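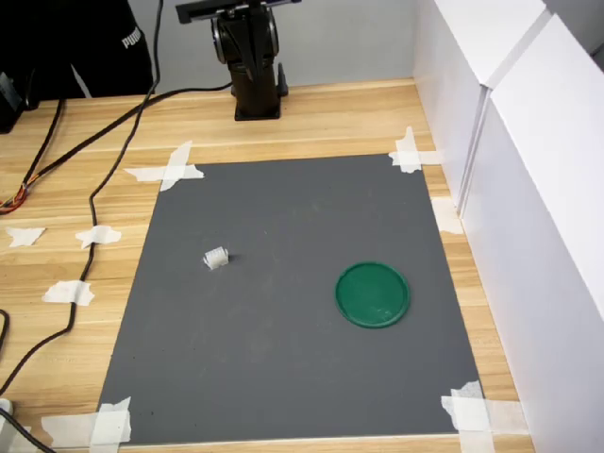
gray mat, taped at the corners

quilt_nidia
September 17, 2026
Okay, table people, I need opinions. I've got an oak table from my aunt and I work on it most nights (paper, glue, a lot of cutting). I taped a mat down in June and I love that it stays put, but now I'm scared of what the tape is doing to the finish. Do you tape, or do you just let it slide around?

Grellurton88
Tape. Masking tape is fine if you swap it every couple of weeks. Mine sat for 20 months once and I was scraping gunk off with a plastic card all weekend!

leidyf
Nope, disagree. Even fresh tape pulled a strip of shellac off my desk. I use that rubbery shelf liner under the mat – cost me 11 bucks and it hasn't budged.

Grellurton88
Shelf liner is worse on old finishes, though. It can stick to them and leave a waffle pattern. Ask me about my mom's sideboard.

leidyf
That's the cheap kind. And it depends what's on the table. Nidia, is it oil or varnish?

quilt_nidia
No clue, sorry! Water beads up on it, if that helps?

zotel_ann
Beads up could be either one. Try a dab of rubbing alcohol on the underside, wait up to 10 minutes, and see if it gets tacky. If it does, it's probably shellac and I'd keep tape away from it.

quilt_nidia
Ooh, okay, I'll crawl under there tonight and report back.

Grellurton88
Still team tape.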